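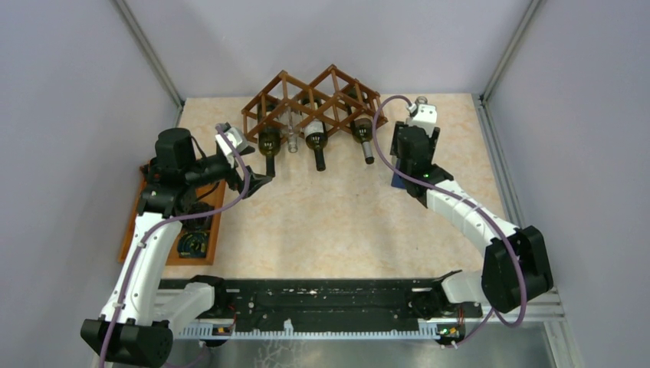 Plidatow Student Manipulation Project

The Plidatow Student Manipulation Project is a student robotics project in which teams program a pair of robot arms to do small household tasks on a table. It grew from an evening course called Qudah, which was taught by the engineer Everett Ruiz-Ortega. The project is known mostly for its bottle task, in which the arms work at a wooden wine rack.

History

The Qudah course was at first only about simulation. Students wrote motion programs and watched them on a screen, and many of them asked for work with real arms. Ruiz-Ortega obtained a first pair from the workshop Findero, and the project was opened on December 15, 2018. In its first year it had one team of four students. Later the members were divided into groups for motion, gripping and software.

Equipment

Two arms with white curved links and black grippers are mounted on a common black rail along the front of the table. A white sensor unit sits at each gripper, and a purple cable runs from it down the arm. The work area has light gray walls on three sides, with aluminum posts at the corners. The tabletop is beige with a marble pattern.

The control program is named Atach. It was written by the students and has been rewritten two times. The older version could move only one arm at a time, so every run took very long.

Bottle task

The rack is made of crossed dark brown slats that form diamond-shaped cells. Bottles lie in it with the necks toward the arms. A team must take out a bottle, hold it over the table, and put it back in a cell chosen by the judge. Glass of different colors is used, both dark and clear, and clear glass is considered the more difficult for the sensors.

A full run is worth 1,000 points. A team loses 300 points if a bottle touches the table, and a run is stopped when the two arms touch each other. The best result of the first season was 900 points.

Yearly meeting

Each October the teams show their work in an open meeting. Every team gets the same rack and the same bottles, but the order of the bottles is changed before each run. Written reports are also judged, and a team that does not hand in a report cannot be placed. Members of earlier years may take part as judges but not as programmers.

See also

Qudah (course)
Atach (software)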